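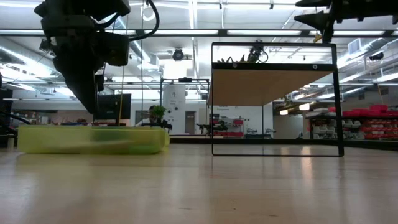 Second week in the robot room and my feet don't hurt, so let me put that down first, because I complained about my feet in this diary for most of the summer. I sit now! I have a chair with a back! At Osarard you pack standing up, you always have, and when Bouchra Ghoneim asked me in November if I wanted to move over to what she calls the cell, I think I said yes before she got to the end of the sentence, and then worried about it all night. So this is my view most of the day, more or less. Green case on the light wood table, the black arms hanging down over it, somebody behind the little plant, and the red bins over on the shelves at the right like they've been following me around since the packing floor. I've gotten weirdly fond of the plant. I rest my eyes on it.

Today was pencil cases again. Pencil cases for Gajewski, the same school kit I did by hand last year and the year before, so I know that kit in my sleep. Which is the whole reason I was picked, according to Bouchra. They wanted someone who could look at a case and know it was wrong without checking the sheet. I was flattered for a day or so and then I started thinking about it on the bus. If what I know is how a case should look, and I spend every shift telling the arms how a case should look, then at some point they've got it and I'm a lady in a chair. I said this to Urszula Dudek at lunch and she said she'd been thinking it since I told her I was going, she just didn't want to spoil it for me. Thanks, Urszula.

Anyway, the work itself. I lay things out, I start a run, I watch, I press good or bad, and if it's bad I pick a reason out of a list on the screen. The list has 18 reasons on it and not one of them is the one I need. What I need is "it would fit but it would drive a kid crazy." You know when the scissors are on top of everything and you can't get at a pencil without taking them out first? That's not bad by the list. It's in the case, nothing's broken, lid would close. But if I'd sent that down the line when I started, Jadwiga Zawadzka would have walked it back to me and stood there until I fixed it. I told the Steltis people this on my first day and they were nice, they wrote it down. Today there was a new box at the bottom where I can type. So I typed. I typed a lot. By the end of the day I think they were sorry they'd given me the box.

The scissors are still the thing. Pencils have gotten so much better, even in the short time I've been there, but scissors have those loops and a point, and they slide, and they never lie the same way twice. I used to grab mine by the loops and sort of flick them in blade first, and I couldn't tell you how I did it. The young woman from Steltis asked me to do it slowly so she could see. I could not do it slowly! I dropped them. We both laughed, and then I did it fast a bunch of times and she watched my wrist and made a face like she was doing math.
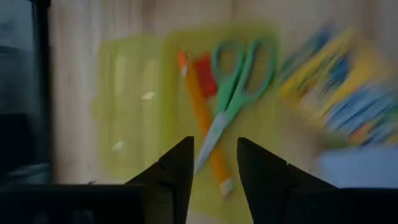
The scissors, from the claw's side of things. Pencil underneath, as usual.

She let me look at the wrist camera for a while in the afternoon and I liked that more than I expected. You're right down in it. The fingers take up half of what you see and everything smears when it moves, and I thought, no wonder you have trouble, I'd have trouble too. I know it isn't looking the way I look. But after that I found I was more patient with it. I stopped saying "oh come ON" out loud, which I'd been doing, and which Felicja says I do to the microwave too.

Ok, the part I really sat down to write about, which is the floor.

I went over there at break because I'd left my good mug, and it was strange. I've been gone such a short time and they've already changed the tables. Line two is shorter. Bouchra put the numbers up by the time clock, like she always does, and line two did 549 cases the day before with two fewer people standing at it than in the spring. Nothing on that line is a robot yet. It's the other thing they brought in, Corkik, the screen that tells you what to pick next and lights up the bin. So people are faster, sure. But they don't talk. That's what I noticed. It used to be so loud on line two you had to go out in the hall to take a phone call. Now you're looking at your light, and when the light goes off the next one comes on, and there's no place in there to tell somebody about your sister's wedding. Jadwiga Witkowska (she's the younger Jadwiga, we used to call them Big and Little, and then they both asked us to stop) told me she goes home less tired and more grumpy. She couldn't explain it any better than that, and I understood her completely.

Felicja Czerwiński likes it, though. I want to be fair. She has trouble with the paper sheets, the print is tiny and she was always asking one of us to read it to her, and she hated asking. Now she doesn't have to. She told me she made 266 in a shift all by herself and she was so proud, she had it written on the back of her hand in pen. I'm not going to be the one to say the lights are a bad idea to Felicja.

And Jadwiga Z. is just mad. She's mad at Bouchra, she's a little mad at me. She said, "So you're teaching it to do us." I said I was teaching it to do scissors. She said, "Well, what do you think we do all day?" I didn't have a good answer and I still don't. I've been trying them out in my head all evening while I did the dishes. The closest I've got is that somebody was going to sit in that chair, and I'd rather it was one of us than someone who never packed a case. That's true, but it's also pretty convenient for me, with my feet.

I did ask Bouchra straight out, on my way back with the mug. I asked her what happens to line two if the arms get good. She didn't do the thing where she looks at her phone. She said she's been told people will be moved and no one let go through the end of the school season, and past that she hasn't been told anything, and she's asked twice. I believe her. She started on line two herself. She also said they're going to want two more people in the cell by spring if Gajewski signs again, and that she'd like them to come from the floor, and did I think Jadwiga would do it. I said which one. She said Zawadzka. I laughed so hard I nearly lost the mug.

But then I thought about it and she'd be wonderful. She'd press bad on everything! She'd fill up the typing box before ten in the morning. And she has way better hands than I do, she could show them the scissor flick slowly, I'd bet money on it. I don't know how to bring it up, though. Maybe I'll let her cool off first. Maybe I'll bring poppy seed cake.

Other small stuff so I don't forget. The room is cold and I need to bring the gray cardigan and leave it there. My badge doesn't open the side door yet so I have to knock like a delivery. They're adding a second layout next, with the markers bundled in a different spot, and I'm supposed to set it up 200 times so the arms see it every which way, a little crooked, a little too far over. Set it up messy on purpose, was how she put it. After all these years of lining everything up straight I'm terrible at being messy. I catch myself nudging the pencil back. This morning I'd put one down crooked, gone to get my tea, come back and straightened it, and then had to un-straighten it, feeling like an idiot.

The ride home was slow, rain the whole way. Urszula texted that there's going to be a meeting about the new schedule, in the break room, right at shift change so half of us will miss our bus. I'm going anyway. I told her to save me a seat near Jadwiga and she wrote back "which one."

Bed. Cardigan, cake, badge.

Recent entries
Feet, part whatever
Bouchra asked me something
The last of the plum jam
Urszula's car, again
New glasses and I can see the dust

Write to me through the contact page | All entries copyright the author | Back to top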